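5.3 Failures the success count did not catch

The headline number in Section 4 is a pick rate, and a pick rate is a kind number. It asks whether a nut left the paper between the two fingers. It does not ask which nut, how many, or what state the gripper was in at the time. When we went back through the 3647 grasps in the nut set, we found that a fair share of what we had been calling success would annoy anyone who had to use the parts afterward. We think the same is true of several results we have compared ourselves with, although we can't show it, as those authors did not publish their footage.

The review was done by two of us (Kang and Fourie) working apart, with Mathebula settling the disagreements. None of the three had collected the demonstrations. Radebe, who had collected most of them, was asked to explain particular grasps only after the labels were fixed. We mention this because an earlier pass, done by the people who had held the tool, found almost no faults at all.

The task itself is simple to state. Hex nuts are placed on a white surface, the operator brings the hand-held gripper in, closes it on one nut, lifts, and drops the nut in a tray. The trained policy then has to do the same with the gripper mounted on the Trornik arm. The nuts are often close together, which is how they end up on a real bench, and we did not want to flatter the method by spreading them out.

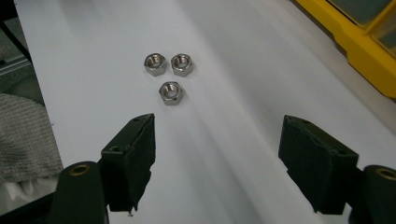 Figure 6. Three hex nuts grouped ahead of the open gripper. The finger pads are lined with black padding, and the edges of the lining are frayed.

The spacing in Figure 6 is where the first fault class comes from. The open jaw is much wider than the whole group of nuts. A person holding the tool knows which nut they are after and steers one finger into place. The policy has no such statement of intent to work from. It gets the wrist image and the recorded motion, and in a group this tight the recorded motion fits more than one nut equally well. In the runs on the arm, this led to three behaviors that our scoring script treated as the same thing: the nut nearest the approach path was lifted alone, two nuts were squeezed together and lifted as a pair, or two were squeezed together and one fell off on the way up. The script looked at the tray, saw a nut, and wrote down a success.

We had assumed that the second behavior would be rare. We have no good defense for that assumption. Nuts have flat sides, flat sides line up under pressure, and a pair held side to side makes a fairly stable block. Anyone who has picked up a few nuts with pliers could have told us so, and Nzioka, who runs the bench at Kakis where the later trials took place, did tell us so. Her view was that a parts feeder that sometimes delivers a pair is worse than one that sometimes delivers none, as the empty delivery stops the line and the double goes on to cause trouble somewhere else. We have come to agree with her.

The second fault class has to do with the fingers. The tool came to us with bare jaws, and the soft lining was added by hand to give some grip on small metal parts. It was replaced when it looked bad, with no written rule for what looking bad meant. Over the collection period in May the lining tore and began to come away along the edges. We noticed this at the time and carried on, telling ourselves that a varied finger surface would make the policy more robust. That argument is common in papers of this kind, ours included, and we now doubt it. Variation helps when it is spread through the data in a way the learner can use. Wear runs in one direction. The early demonstrations have clean edges, the late ones have ragged edges, and the operators were also more skilled by the end. A policy trained on the full set can easily tie the look of a torn pad to a faster, more confident approach. We put a fresh lining on the arm's gripper for the tests, and the motion was slower and stopped short more often than with the old one. We report this as something seen on the bench, without a rate, since the comparison was not planned and the two sets of runs used different nut layouts.

A torn edge also does direct harm. A loose piece of lining can get between the pad and the part, and then the jaw meets resistance before it has a hold on anything. The Canpolat driver we used reads that resistance as contact. It reports a grasp and the arm lifts. In 29 of the runs we reviewed, the log says the gripper was holding a nut while the video shows the jaws closing on nothing but their own lining. These were scored as failures in Section 4, so the pick rate is not affected. The logs are, and anyone training on the contact signal in our release should know that it can't be taken at face value.

The third class is the one that worries us most, and it can be seen before the jaws have closed at all.
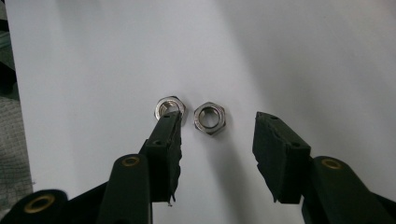 Figure 7. Open gripper with two nuts between the fingers. The tip of the left finger overlaps the left nut in the view; the right finger stands well away from both.

In Figure 7 the pair is far from centered. From the viewpoint of the tool, part of the left nut is hidden by the tip of the left finger, and the nut with the clear outline is the other one. A single image of this sort doesn't settle whether the fingertip is above the nut, beside it, or touching it. A person can feel the answer through the handle. The wrist camera can't, and our policy had no force input below the level at which the driver reports contact.

On the arm, views with a fingertip over a nut went wrong in two ways. In the milder one, the finger came down beside the nut and pushed it sideways into its neighbor, which fed straight back into the first fault class. In the worse one, the finger came down on top. The arm kept pressing until the joint limit tripped, and on one occasion the linkage was bent before it did. Radebe had a hand near the tray at the time and was not hurt. We had been running without a guard, on the grounds that the parts were small and the arm was slow. Neither fact had anything to do with how hard the arm could push, and the guard went on the same afternoon.

It would be easy to put all of this down to the camera position and propose a second camera. The reviewers of an earlier draft suggested as much. We tried a fixed side camera during the Tondwood trials. It helped with the case of the finger on top of the nut when the nut stood alone. In groups, the near nut hid the far one, and the policy appeared to trust whichever view looked cleaner. We would not claim from a short trial that a side view is useless. We would say that adding one and reporting a higher pick rate, with the same scoring script, would have told us very little.

What we changed is modest. The script now checks the tray for exactly one added nut and marks a double as a failure. Linings are replaced at the start of every session, whatever they look like, and the session number is stored with each demonstration so that wear can at least be tested for. The driver's downward force limit has been lowered to a level that gives up on some grasps a person would complete. With these changes the measured pick rate falls. We prefer the lower figure, but we would caution against reading it as the true one. It was produced by the same group, on the same bench, with nuts of 2 sizes from a single supplier, and we have been wrong about this task before.

One question remains open. We do not know how many of the hand-held demonstrations contain a push or a brief touch on a neighboring nut that the operator corrected by feel. Mathebula tried to label these from the video and stopped, because he could not agree with his own labels on a second pass. If such corrections are common, the policy has been shown a great many motions whose cause is missing from its input, and more data of the same sort will not repair that. Section 6 describes a version of the tool with a force sensor in one finger. It has been built but has not yet been used for collection.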